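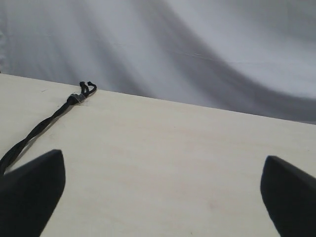 pale board, sheet hung up behind it

Forum > Bread & Baking > Kneading surfaces: wood or stone?

wan_loaf
OK I have been baking every morning since March and I'm hooked!! Now I want a proper board to knead on. My counter is tile and the grout lines eat my dough (you would not believe what I dig out of there with a toothpick). Wood or stone? I do a 900 gram loaf, pretty wet, plus pizza for the kids.

BenjieBarredo
Wood, wood, wood. I've had the same maple board for years and I love it more than my oven. Dough grips just enough that you can build tension when you shape. Scrape it, wipe it with a damp cloth, stand it on edge to dry. Never soak it!

skokthorpe_rye
Going to disagree with Benjie. Stone stays cool, and if you ever get into croissants you'll be so happy you have it. Mine was a 30 dollar offcut from a countertop shop. Ask for the sink cutout, they practically give those away.

BenjieBarredo
Croissants, sure. But the OP is making bread and pizza! Cold stone pulls the heat right out of a dough you just spent all morning warming up.
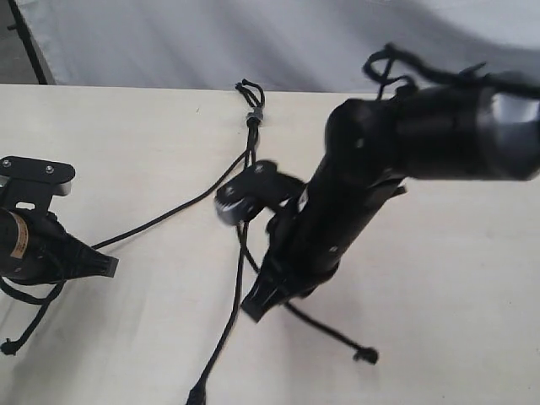
Yen-ting C.
Size matters more than material, if you ask me. Go as deep as your counter allows, and get one with a lip that hooks over the front so it can't slide while you're leaning into it. I rolled breadsticks on a short board for ages and they kept hanging off both ends. Drove me nuts.

skokthorpe_rye
Yes to the lip. We agree on something.

wan_loaf
You guys are the best. Leaning wood with a lip. Do I oil it?

Yen-ting C.
Food grade mineral oil, thin coat, leave it overnight, wipe off the extra. I only oil the underside and edges and keep the top bare.

BenjieBarredo
I oil both sides and my dough has never complained, but try her way first. You can always add oil later. Post your first loaf off it!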